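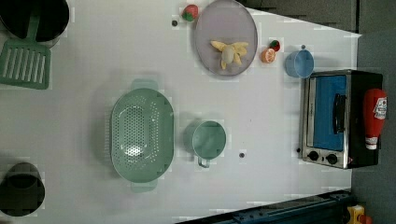
The Slow Way to Drevton

By Hajar Filali

My sister moved to Drevton two years ago, and for most of that time I drove there the way the phone told me to. Interstate, interstate, exit ramp, her driveway. It's 209 miles from my place in Vedton and I could do it on one tank and one podcast. I can't tell you a single thing I saw along the way, except the outlet mall, and I only remember that because I once bought very bad boots there.

Then her second baby came early and I started making the trip a lot. Every other weekend at first, then whenever she called sounding tired. Somewhere in that stretch they closed two lanes for bridge work, and I sat behind a cattle truck for so long that I got off at the next exit out of pure spite and ended up on Route 60.

I've been taking it ever since (well, one way at least – I still do the interstate home on Sunday nights, I have a job).

Route 60 runs north out of the flat country, follows the river for a while and then climbs. The high point is a gravel pull-off with a sign that says 1,266 feet, which I know won't impress anybody from Colorado, but my ears popped and I was thrilled. You get a long look back at the valley from up there. In January it was all fence lines and smoke. I ate half a ham sandwich on the hood of the car and froze my hands and stayed twenty minutes anyway.

Down the other side is Ivach, and this is where I'd send you if you only wanted to make one stop. It has one main street, angled parking, a hardware store that also rents DVDs, and a diner called Cherkaoui's that opens at five in the morning. Get the eggs with the green sauce. I asked what was in the sauce and the woman at the register said "green things," and I've asked twice more since with no luck. The coffee is just okay. The pie changes daily and sells out before one, so if you're coming up after lunch, call ahead and have them hold a slice. They'll do it, and they'll write your name on the box. Mine usually says Hodger.
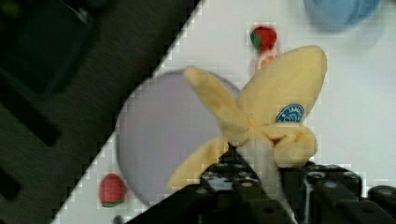 Plush banana, partly peeled.

North of Ivach the road gets lumpy. There's a section where the pavement was patched and then the patches were patched, and you want to be doing forty at most. I've met deer there three times, always at dusk and always standing in the road looking offended. There's no gas for a long way, either. The station with the big painted rooster has been shut since before I started driving this, though the map on my phone still swears it's open until ten. Fill up in Ivach!

My friend Sanaa Fahmy came along in February and made me stop for everything. She's that kind of passenger. We pulled over for a historical marker about a ferry crossing, a church rummage sale where she bought four mismatched soup bowls, and a frozen pond with kids playing some version of hockey with a tennis ball. It took us just under eight hours to get to Drevton. My sister had given up and fed everybody grilled cheese, and there was one left for us, cold, which we split standing at the stove.

I added up my mileage last week for no good reason and this winter came to 1,648 miles, including one wrong turn I'm not going to get into. My knees know it. I've started keeping a blanket, a real paper map and a bag of almonds in the back seat, plus dry socks, which have been used more than the other three put together.

A few practical things if you go. Leave Vedton by nine and you'll hit Ivach in time for pie. Cell service drops out at the pull-off and doesn't come back properly until you can see the Drevton water tower. The river road floods most springs, so look up conditions before you head out in April. And the motel at the junction is clean and plain, with thin towels and a heater that knocks all night. I slept great there, but I sleep great everywhere. Sanaa would like it noted that she did not.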